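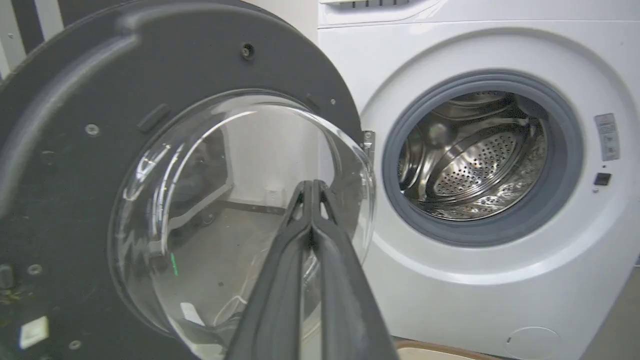 About Rozīte

Rozīte is a linen and workwear laundry in Sulldale. We wash for guest houses, two dental clinics, the kitchen at Gillen and many small businesses which do not have space for their own machines. The company was started by Kristaps Raudsepp and Rodica Tudose, and both of them still work here every day.

The name is from Kristaps's grandmother, who called every clean tablecloth "little rose". We kept the Latvian spelling. Please write it with the long i if your keyboard allows.

How we work now

Since December a part of our work at the front-loading washers is done by robot arms with two-fingered grippers. They open and close the doors, and they are learning to take out the small loads. The programme is made by Hongjun Ren, together with our supplier Nandska. The door was the first task we chose. It is a simple movement, but a person on the early shift did it around 100 times, always bending, and our colleagues told us that their backs and wrists were sore by lunch.

Sorting, stain treatment, ironing and checking remain with people. A robot cannot tell yet if a chef's jacket needs a second wash or a new collar.

What changed for our staff

No one lost their position. Before the first arm was installed we promised this in writing, and the letter still hangs in the lunch room. The early shift starts now at 6 instead of 5. Shiyu Gu moved from loading to the repairs table, where she sews on labels and buttons and teaches this to 2 younger colleagues. Hanyu Duan was a machine operator for 4 years and is now responsible for the arms. He stops them, cleans them and writes down each mistake for Hongjun.

Not everybody was happy in the beginning. Some colleagues found the arms slow, and on some tasks they are still slower than a person. We talk about it openly at the monthly meeting, and the staff may ask for a task to be given back to people. It happened once, with the bath mats.

Visit us

Customers are welcome to see the washing room in the afternoon. Please ring the bell at the side door and ask for Rodica.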